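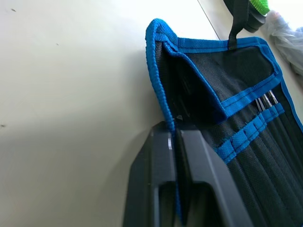
검은색 직물 공구 롤, 파란색 테두리

훈드베리(Hundberg) 왕실 저택 의전 마차 및 알현실 안전 점검표
점검자: 포피 크로퍼(Poppy Cropper)
시기: 4월, 여름 공개 시즌 전
판정 구분: 적합 / 조건부 / 부적합

1. 의전 마차(프루드비 랜도)

1-1 차축 및 허브 너트: 적합. 풀림 표시선 어긋남 없음.
1-2 바퀴살과 림 접합부: 조건부. 좌측 후륜 바퀴살 한 개에 유격이 있음. 행렬 투입 전 재조임 후 재점검할 것.
1-3 판스프링: 적합. 균열 없음. 표면 녹은 경미함.
1-4 승강 발판: 부적합. 체중을 실으면 오른쪽으로 기울어짐. 수리 완료 시까지 왕실 가족과 수행원의 탑승을 금함.
1-5 제동 장치: 적합. 경사로 정지 시험에서 밀림 없음.
1-6 문장 패널 고정 나사: 조건부. 머리가 마모된 나사 2개 교체 필요. 도금면 보호를 위해 전동 공구는 사용하지 않음.
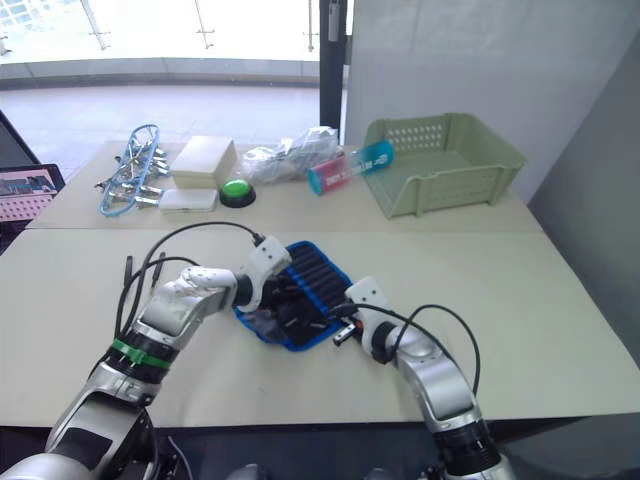 마차고 작업의 공구 관리는 조건부로 판정한다. 지난 시즌 기록에 드라이버 한 점의 회수 확인이 빠져 있었다. 작업대에서는 공구 롤을 완전히 펼쳐 놓고 사용하며, 파란 테두리 안쪽의 좁은 검은색 고무 밴드 칸에 한 점씩 꽂는다. 빈 칸이 있으면 마차 문을 닫지 않는다. 좌석 쿠션 밑과 바닥 매트 아래도 확인 대상이다.

2. 알현실 및 대계단

2-1 동시 입장 인원: 상한 200명. 출입구 계수기 작동 확인. 적합.
2-2 옥좌 단상 차단 로프: 적합. 기둥 4개 모두 수직이며 받침 흔들림 없음.
2-3 샹들리에 현수 체인: 조건부. 육안 이상 없음. 하중 시험 성적서 사본이 현장에 비치되어 있지 않음. 필라크(Filach) 측에 재발급 요청함.
2-4 대계단 카펫 누름봉: 부적합. 위에서 세 번째 단의 봉이 빠져 있음. 해당 구간은 통제하고 관람객은 동쪽 계단으로 우회시킨다.
2-5 비상 조명: 적합. 정전 모의시험에서 전 구역 점등.
2-6 비상구 앞 적치물: 조건부. 연회용 의자가 통로 폭을 좁히고 있어 즉시 이동하도록 요청함. 이동 후 사진 기록은 받지 못함.

3. 왕실 의복 및 직물 전시

3-1 진열장 유리 고정: 적합.
3-2 진열장 잠금: 적합. 열쇠 대장과 실물 일치.
3-3 대관식 망토 받침대: 조건부. 어깨 부분에 하중이 집중됨. 지지대 폭을 넓힐 것.
3-4 조도: 적합.
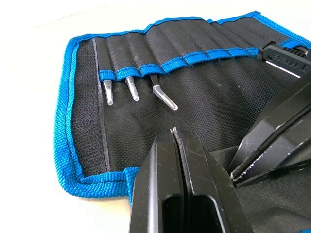

파냐시리(Panyasiri) 왕가에서 대여한 의전용 천개는 테두리 봉제선을 전 구간 점검한다. 현수 고리가 테두리에 직접 달려 있어 실이 풀리면 낙하로 이어질 수 있다. 보강 테이프는 공구 롤의 파란 테두리와 같이 둥근 모서리까지 끊김 없이 감싸고, 가장자리 바로 안쪽에 봉제선이 보이도록 시공한다. 현재 천개의 북쪽 모서리는 테이프가 모서리 앞에서 끝나 있다. 판정은 조건부이며, 원단에 새 바늘구멍을 내는 작업은 대여처의 서면 승인을 받은 뒤 진행한다.

4. 종합 의견

부적합 항목(1-4, 2-4)은 공개 전 조치 완료가 필수이다. 조건부 항목은 담당자 서명을 받은 뒤 운영할 수 있다. 1-2는 재점검 기록이 없으면 부적합으로 전환한다. 2-1의 상한은 가족 행사 당일에도 동일하게 적용하며, 수행원과 연주자를 인원에 포함한다.

점검자 서명: 포피 크로퍼
저택 관리실 확인: 미서명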